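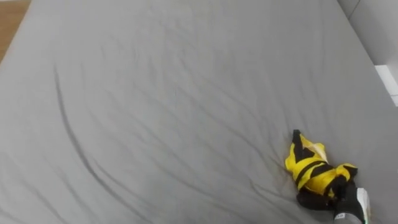
Figure 3. A bed dressed in a grey fitted sheet, with a striped yellow and black garment lying on it. Long creases run across the sheet.

4. The bed as a working surface

4.1 Why the bed was treated separately

In the household sessions reported in Section 3, clothing was sorted, folded or set aside on whatever surface the householder chose. Tables and worktops were used less often than we had expected when the study was planned. The bed was the usual choice. It is large, it stands at a convenient height for a person who is seated or kneeling, and it is generally in the room where the clothes will be put away. It is also soft, and it is covered in cloth. These two properties affect the work in ways that the earlier literature on laundry, which is mostly concerned with washing and drying, does not take up.

We therefore reviewed the bed sessions as a group of their own. The review covered 193 items of clothing handled in 16 households in the Varthorpe district. All sessions took place in the home, with the household's own bedding and clothes. Participants were asked to carry on as they normally would and were given no instruction on how a garment should be folded or in what order the work should be done.

4.2 Condition of the sheet

Each bed was recorded before folding began. The condition of the top covering was placed in one of 4 classes: flat, lightly creased, creased with a leading fold, and disturbed. The third class requires some comment, as it was not part of the original scheme and was added by Hjaltested after the pilot work.

A leading fold is a single crease that is plainly deeper or darker than those near it. The sheet in Figure 3 is of this kind. Most of its wrinkles are shallow and run in loose curves, nearly parallel to one another, and they are closest together in the middle and lower part of the bed. On the left, one crease stands out from the rest and follows a long arc, with thinner lines branching beside it. Under the original scheme such a sheet would have been entered as lightly creased, and the fold would have gone unrecorded.

The distinction proved useful in the interviews. Participants seldom mentioned fine creasing, even where it covered most of the bed, but several spoke of a leading fold without being asked. One described it as 'the line you end up working to'. Another said that she would always pull it out with the flat of her hand before laying down a shirt, although she did not smooth the rest of the sheet and saw no need to. We did not attempt to establish how the folds had formed. A fitted sheet may be uneven for many reasons — the fit at the corners, the age of the elastic, a person having sat on the bed — and the sessions were not designed to separate them.

Colour was noted but not classified. Plain, mid-toned sheets were the easiest to assess, as the creases could be read from their shading alone. Patterned covers were more difficult, and where the two coders could not agree the bed was entered under the lower class.

4.3 Garments before folding

The state of each garment at the start of handling was recorded in the same way. We used the terms 'spread', 'part-folded' and 'bunched'. A garment was called bunched when its fabric had gathered into a mound and its outline could no longer be followed. The striped garment in Figure 3 meets this definition. It lies in an irregular, elongated heap, and the black bands turn at different angles where the cloth is twisted.

Bold stripes were of some help to the coders. On a plain garment, a twist in the cloth may be hidden by the fold above it, whereas a broad stripe shows a change of direction at once. The same pattern did little to show what the garment was. From the picture used for Figure 3, the coders were unable to choose with confidence between a small jacket, a hooded top and a piece of costume, and the item was entered under the general heading 'upper garment or dressing-up, uncertain'. We kept this heading in the final tables. To have forced a choice would have given the counts by garment type a firmness that the records do not support.

Dressing-up clothes were a recurring difficulty in homes with children. Participants tended to have a settled method for shirts, trousers and towels, and could say where each belonged. Costume pieces had no such method. They were rolled, pushed into a basket or hung on the back of a door, and in the interviews they were often described as things to be dealt with last.

4.4 Placing of single items

A garment lying alone on a bed was treated as a separate case from a pile. In piles, the order of work was largely decided by what lay on top. A single item left the participant free to choose where to fold it, and most chose to move it towards the near edge first. The depth of the bed appears to matter here. Reaching across a wide mattress was mentioned as tiring by participants in 3 households, all of whom had beds placed with one side close to a wall.

Storage aids already present in the home were left in use. These included the Povetti shelf divider and the Dawber folding board, each found in a small number of bedrooms. The board was designed for a hard surface, and those who owned one reported that it rocked on a mattress. They had either stopped using it or moved it to the floor.

4.5 Limits of the material

The coding scheme was closed on 16 March 2021, and sessions held after that date were coded without further change to the classes. The records for the third class are consequently less complete for the earliest households, where leading folds were entered only if the observer had happened to note them. Bedding was not weighed or measured, and we make no claim as to the effect of fibre or weave. The Mokach sessions held in December followed a shorter procedure and are reported separately in Section 6.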